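Wodcombe: glove pose tracking and grasp labeling

Hi! I'm Kaj Steinarsdóttir, and this is the code and data card for Wodcombe, the hand tracking tool I've been picking away at with Kyung-tae Yeon. It reads the printed markers on a glove mount, works out where the hand is over the table, and writes out a pose track plus a guess at when each grasp starts. The grasp planner downstream (Bekurance, separate repo) eats those files directly.

Last updated Apr 20, 2018.

What you get

There are 364 clips in the set, and 341 of them have a clean track from first frame to last. The other ones have gaps where the solver lost every marker for a while. I left them in because gaps are exactly what you want when you're testing a filter (and I got tired of arguing with Kyung-tae about it). Look for has_gap in the index file if you want to skip them.

Each clip folder has the video, poses.csv, and labels.csv. Poses are in the table frame, meters, quaternion order w x y z. Please read that last bit twice, I've mixed it up more than once!

How the tracking works

The detector looks for the square markers on the mount, and every face it can read goes into one rigid body solve. One face is enough to get a pose, but it gets jumpy when you see the marker nearly head on, so a second face helps a lot even when it's small and tilted. Marker corners are refined before the solve. If you turn refinement off to save time, expect the wrist rotation to wobble.

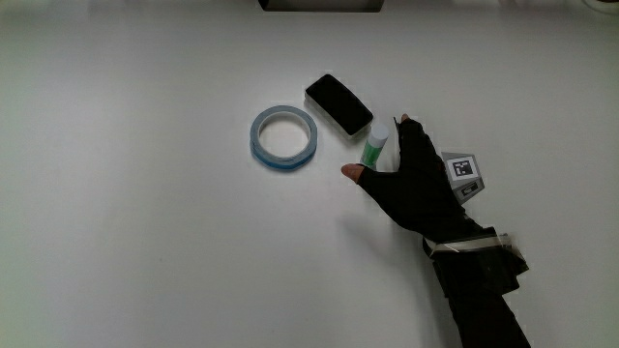
The grasp label comes from a much dumber piece of code. It watches hand speed, and when the hand slows down close to an object for 3 frames in a row it writes "pregrasp". Object positions come from a plain segmentation against the white tabletop, so pale things give it trouble. Hamish Leckie is working on a better version in the ra branch, which I haven't merged yet.

Running it

Install the requirements, then:

python track.py --clip clips/0020 --out out/

Add --show if you want the axes drawn over the video. It's slow, but it's the quickest way to spot a flipped pose.

Known problems

Flips still happen on single-face frames. Smoothing hides them at the default window of 20 frames, and it also rounds off fast reaches, so drop the window if you care about timing. Kha Trương has a patch for this that should land in June.

Fingertips aren't tracked at all, only the back of the hand. Camera calibration lives in wenside.yaml, and you'll need your own if your camera is somewhere else.

Bugs go in the issue tracker, please include the clip number. Soon-im Shin handles anything to do with the index file.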